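Gredik Lunch Counter Votes to Keep Its Trays
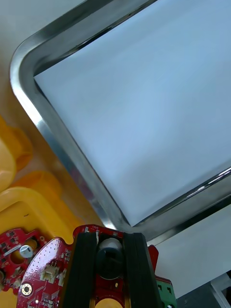

A steel tray, empty, on a beige tabletop.

GREDIK – The basement lunch counter at the Gredik municipal building will go on serving food on metal trays, after a proposal to replace them with paper boats was defeated Tuesday night in a meeting that ran longer than the one on the sewer budget.

The paper boats were the idea of Breder, the company that has held the food contract for the building since spring. Breder argued that the trays are heavy, that they take up most of a dishwashing shift, and that people keep walking off with them. The counter bought 300 when it opened. An inventory in October found 60 fewer, several of which have since been spotted around town holding up potted plants, catching oil under a pickup and, in one case, doing duty as a sled.

Breder had expected the change to go through on the consent agenda, between a parking sign and the minutes. Instead a petition turned up. It carried 2881 signatures, a respectable showing for a counter with two soups and a sandwich that changes only in name. By comparison, the last city election drew almost 1000 voters, and that one had a mayor in it.

Speakers were given two minutes each and most took four. One man said that chili in a paper boat was a race against time and that he had lost it before, in a good shirt. A woman who has worked upstairs in permits for most of her adult life said she didn't care what the food came on but would like it to be warmer. A high school student read a poem. The poem was mostly about gravy.

The contractor's side brought samples. Wurkero, which supplies the boats, had sent along a case of them in three sizes, and the council was invited to handle them during the break. The largest was filled with the counter's own beef stew as a demonstration and left on the clerk's desk. By the time the meeting resumed the stew had made its own views known, and the clerk asked that a set of draft ordinances be reprinted before anyone voted on them.

Wurkero's representative said that the boats were meant for fries.

There was some talk of a middle course. One council member suggested trays for hot items and paper for cold. Another asked which of those potato salad was, and the discussion went on for eleven minutes before the chair ruled that potato salad was out of order. A second idea, a five-dollar deposit on each tray, was dropped when the city attorney pointed out that the lunch special costs less than that.

The final vote was 5 to 2 in favor of the trays. The two members who voted against said they supported the trays in principle but had concerns about the plumbing. A separate motion to buy replacements for the missing ones was put off until the members could find out what a tray costs.

In the meantime the city will hold a tray amnesty. A cart will stand inside the back entrance through the end of the month, and anything left on it will be accepted with no names taken. The city asks that trays be rinsed first, especially the one from under the pickup.

Breder said after the vote that it respects the decision and will look again at the dishwashing schedule. The company has also been asked to look at the soup. Thân, the noodle place across the street, reported a very good Tuesday, having stayed open late for the people who came out of the meeting hungry.

The lunch counter is open weekdays from 11 a.m. to 2 p.m. The entrance is on the parking lot side, down the stairs.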